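Ondenow Shared Storage Refit: progress report to Tamura, September 2019

Stage two covers the common room and adjoining hallway. Of the 611 items on the Druletti register, 40 remain without an assigned shelf. Masaru Maruyama has labelled the closed cupboards; open shelving is still to be done. Expenditure on fittings to date is $900 against the approved line.

Seasonal decorations are recorded under their own category, colour-coded red, and are included in the register total.
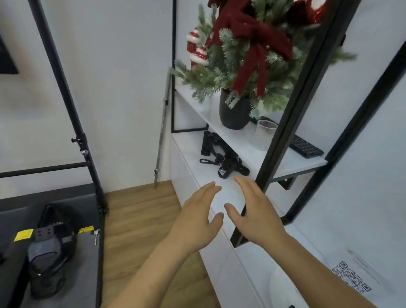
How are potted arrangements to be stored between seasons?

They go upright in lidded tubs with the bow and hanging ornaments left on, one arrangement per tub, and the tub number is entered in the register.

Tubs have been ordered from Stindent at a cost of $100, inclusive of delivery. Dagný Bisgaard will check shelf clearances before they are allocated. Remaining work: assign the outstanding items, label the open shelves and reconcile the register. No variation to the budget is requested.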